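Tarnura Residential Services
Resident Support Desk: Ticket History

Ticket 443
Category: Room contents and small items
Location: Herbridge House, upper floor
Opened: October 17, 2019
Priority: Normal
Status: Closed

Summary
Resident reports that small belongings are repeatedly mislaid between the bed, the window sill and the cabinet. Resident also requests advice on the power strip kept at the back of the bed.

Entry 1: Request received
The resident states that chargers, cables and loose items are stored on the bed during the day and moved to the floor at night. Two items were reported missing in May and later recovered from under the mattress. The resident asks whether a storage unit can be supplied under the room allowance.

Entry 2: Desk response
The room allowance for the current term is $80. The Arura bedside unit listed in the furnishings catalogue is priced at $100 and therefore exceeds the allowance. The resident was offered the choice of paying the difference or using a container already in the room. The resident chose the second option.

The following instructions were issued:

Place one open container on the bed while sorting. Do not use a container with a lid at this stage.
Put only small loose items in the container. Leave phones, speakers and cables outside it.
Coil each cable separately.

Entry 3: Sorting review
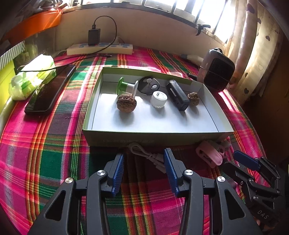 Attachment 1. Sorting box on the bed, with power strip at rear.

The container is a shallow cardboard box and is suitable for the purpose. The phone and the portable speaker have been kept out of it, as instructed. One white cable has been coiled. The thin black cable running across the blanket toward the phone has not, and the resident was asked to coil it or route it along the wall side.

The resident asked whether the walnuts should be counted as food. The desk advised that nuts in the shell may be kept in rooms but should be stored apart from small electrical items. They are to be moved to a kitchen jar.

The plastic bag beyond the phone should be folded or discarded.

Entry 4: Power strip
The power strip is at the back edge of the bed with a charger plugged in. Section 6 of the Herbridge room guide does not permit power strips on bedding, whether or not they are in use. The resident was instructed to switch off at the wall, unplug the charger and relocate the strip to a hard surface. A mounting bracket was requested from the Aguirre stores counter at no charge to the resident.

The desk also reminded the resident that the combined load on a strip in this building must not exceed 2,000 watts. Phone chargers are well within this limit. Portable heaters are not to be connected to a strip.

Entry 5: Follow-up
The resident confirmed that the strip is now on the floor beside the cabinet and that the bracket has been collected. The box has been moved to a shelf inside the cabinet. The walnuts are in the kitchen.

Resolution
Closed at the resident's request. No charge applied to the room allowance. If items are again mislaid, please reply to this ticket and do not open a new one.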